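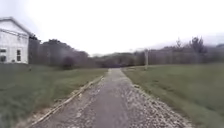
Questions about the Undico path

We get a good many letters and calls about the path across the Undico fields, and we do enjoy them, though the same few questions tend to come round every spring, so it seemed kinder to put the answers in one place where you can read them over a cup of tea. Most of you want to know about the surface. There is a darker strip of worn asphalt down the middle with loose, pale gravel on either side, and which part suits you best will depend rather a lot on whether you are walking, pushing or pedalling.

Is the path suitable for pushchairs and wheelchairs?

Many people manage it very happily, and our advice is always to keep to the firmest ground you can find and leave the stones alone. Small front wheels are the ones that struggle, as they like to turn sideways and dig in. A pushchair with big tyres will give you a far more comfortable outing, and your passenger may even nod off. If you use a wheelchair and would like to try a short stretch first, start from the Cruickshank gate, where there is room to turn round again without any fuss.
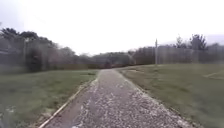 You asked us as well whether the gravel is the same all the way along, and I'm afraid it isn't, so do please allow for a bit of variety underfoot. Stones wander. Feet and tyres push them outwards and rain shifts them about, and after a wet winter you may find a thick patch in a spot where you remember bare ground. We rake the worst of it back in March.

Can I cycle on it?

Yes, and you're very welcome, but please go gently and ring your bell in good time. Walkers have priority, and there isn't a great deal of width for passing. Narrow road tyres are no fun at all on loose stone, so if you have a choice of bicycles in the shed, bring the sturdier one.

Which shoes should I wear?

Ordinary walking shoes or trainers with a decent grip will do nicely for most of the year. Sandals are a nuisance, because the little stones get in under your toes and you spend half the walk hopping on one leg to shake them out (I speak from long experience). Wellingtons are worth the bother if you mean to go off across the grass after rain.
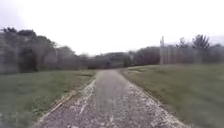 Do bring spare socks for the children too, who will find the longest, wettest grass within minutes and be delighted with it. A carrier bag for muddy shoes on the way home is another thing you'll be glad of.

May I bring my dog?

Of course! Leads on while you're on the path, please, and kindly take everything home with you. There are bins by the Skitura car park, 300 metres from the gate.

Who looks after the edges?

Our contractor, Ovitent, comes 3 times a year to trim back the turf where it has crept over and to see to any edging boards that have worked loose. The work usually starts early on a Tuesday and finishes by lunchtime, and the path stays open throughout, so just give the barrows a little room. 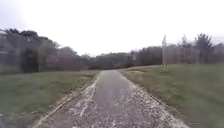

How do I report a problem?

Drop a note in the box at the Cruickshank gate, or ring the Undico office in the morning, when somebody is nearly always near the telephone. It helps us enormously if you can say which side the trouble is on and how far along you'd walked. "Past the bend in the hedge" has sent us up and down more than once, whereas "100 metres from the gate, left-hand side" gets us straight there. Loose boards and deep holes are looked at within 2 working days, and overgrown grass waits for the next trimming visit.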